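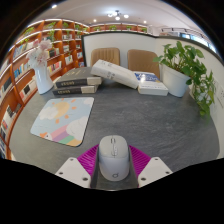
Scroll wheel

A scroll wheel is the little ridged disc you roll with one finger to move a page up or down, and I've grown far too fond of them! Mine gets more use than either button. On most mice it sits near the front, between the buttons, and a light gray wireless one like this, with its dark-edged wheel, is about as typical as they come. The wheel usually turns on an axle, and a sensor inside keeps track of how far it has moved and which way.

Feel

Most wheels click along in small steps, called detents (I love these). Others spin freely, great for long spreadsheets and terrible for picking a font size. Some mice let you switch between the 2. My friend Kirsten MacLeod keeps hers on free spin all day and I can't use her computer for more than 3 minutes without losing my place.

Pressing and tilting

Push down on a typical wheel and you get a middle click, which opens a link in a new tab in most browsers. I went years without knowing that! Tilting wheels also move the page sideways. The old Plesov I had in college did this, though only to the left by the end.

Direction

Rolling the wheel toward you traditionally moves you down the page. "Natural" scrolling flips that, so the page follows your finger as it would on a phone. You can change it in settings, and I've gone back and forth 4 times.

Care

Hair and crumbs get in beside the wheel. Turn the mouse off and use a dry cotton swab, rolling the wheel slowly as you go.

See also: trackball, touchpad, middle click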